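3.2 Condition and layout of the desktop units

The desktop part of the study used 96 office computers collected by Loltov in July from the Prydderch site. All were towers that had been replaced before the end of their working life. We wanted to know which parts could be taken out whole and which would be damaged by the usual route through the shredder.

Each tower was laid on its side on a slotted aluminium bench and the side panel was taken off.
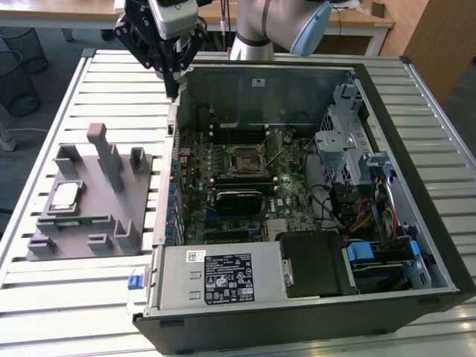

Figure 5. Open desktop tower on the bench, with the processor socket empty and a processor held in the grey fixture on the left.

Parts were graded on a scale of 3 levels, following the Drenirow sheet: fit for reuse, fit for repair, or scrap. Processors and memory were graded first. The retention frame was left on the board in every case – a bare socket is easily spoiled, and a board with bent contacts was graded as scrap. 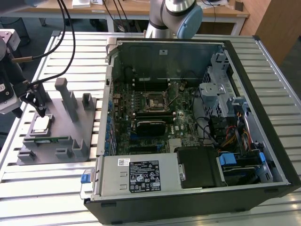

Power supplies were graded after the board. The rating label was copied into the record by hand, and a unit with a missing or torn label was not passed for reuse, whatever its age. Blue release tabs were noted wherever they were found, as they often mark parts meant to come out without tools.

Cables took longer to record than we had planned. We noted the connector at each end and any damage to the sleeve.

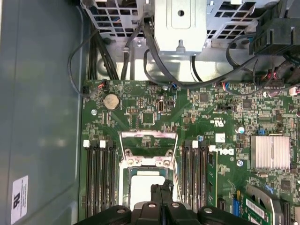

Coin cells were entered under a separate heading, as Vaketti takes them as battery waste and will not accept boards with a cell still fitted. The full record runs to 700 entries and is given in the appendix.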